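Tradico end-fed on 80 m, worth the money?

bluffknoll_ops
Joined the Diltedora net on 80 last night with the new Tradico end-fed and got told I was the strongest signal on there. Ran 60 watts. Box says it handles 2000, tunes every band, no tuner needed. Pretty happy so far.

coaxgremlin
Strongest on a local net tells you very little. What did you compare it to? I bought one in July and the match on 80 was poor until I cut the wire back twice. As for the 2000 watt claim, I'd like to see the core they wound it on.

bluffknoll_ops
Compared it to my old dipole, which was down two S points on the same net the week before.

coaxgremlin
A week apart, on 80? The band can move more than that between supper and bedtime.

saltbush_six
Got to agree with gremlin. Put both up, fit a switch, go back and forth on the same station. Otherwise you're measuring the weather.

Ours was on the bench at the Kotano clubrooms for a while and read fine into a dummy load, then silly once it was up a tree. 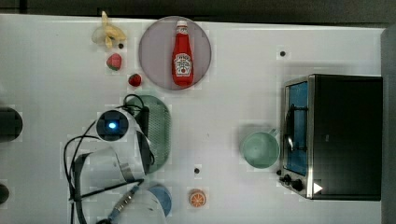 Kotano clubrooms, table with the plate and the ketchup

wattsthefuss
You blokes would argue with a sunrise. He's making contacts and he's happy. I've had the same antenna up for six years with no tuner and no trouble.

coaxgremlin
Six years and never a tuner on 80? Got a sweep you can post? My rig folds back well before it gets that bad, so maybe yours does too and you haven't noticed.

wattsthefuss
No sweep. Don't own an analyser and don't want one.

saltbush_six
Shehata sells a cheap one. I don't trust the reading at the top end, but on 80 it'll do. There's one at the clubrooms you can borrow. 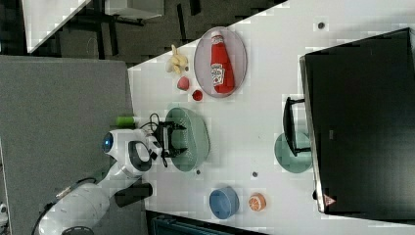
Same place, green colander end

bluffknoll_ops
OK, I'll put the dipole back up beside it and borrow the analyser. Still reckon it's the better antenna.

coaxgremlin
Could be. Post the numbers, and say how long your coax is. I suspect half of that antenna is your feedline.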